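Tolomus Catch Log, one season on

The Tolomus is a handheld logger for small inshore boats. You weigh a box of fish, key in the species, and it keeps the tally until you are back in signal. Redus, who make it, say it will "end under-reporting on the small fleet". I used one from October on an 11-metre potter and I don't believe that for a minute.

Start with the good. The buttons are big enough for gloves and the screen can be read in low sun. The battery lasted 19 hours, which covers any day I'd want to work. It never lost a landing once it had been saved.

Getting it saved is the trouble. The species list has 281 entries in alphabetical order, with no way to pin the six you catch. Brown crab sits miles from lobster. By the third string of pots I was writing weights on the back of a bait box and typing them up in harbour, just as I did with the paper forms.
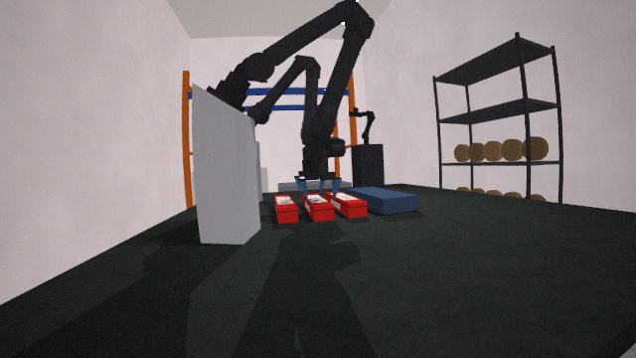
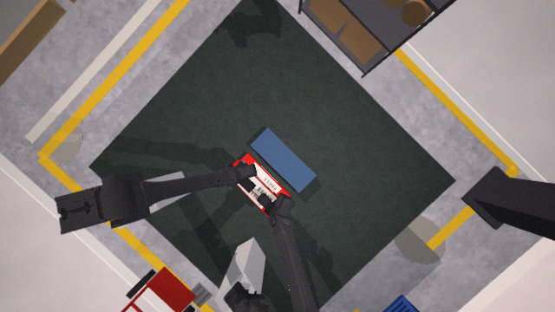 Red and blue boxes with two robot arms, computer renderings.

Then there is discarded fish. The logger has a page for it, two menus down, and you can skip it with one press. Anyone who has stood on a deck in a northerly knows which button gets pressed. If the official figures are short – and I think they are – a page that easy to miss won't put them right.

Marisol Meléndez, who skippers out of the next harbour, likes hers better than I do. She lands mostly one species, so the list hardly bothers her. She did say the belt clip broke in the first month. Mine is still on, though it's cracked.

It costs £371 with the charger, and the yearly data plan is extra. The older Riso does less and has a smaller screen, but it remembers your last few species. I've gone back to it for now. Redus tell me favourites are coming in an update. They gave no date.

Two and a half stars.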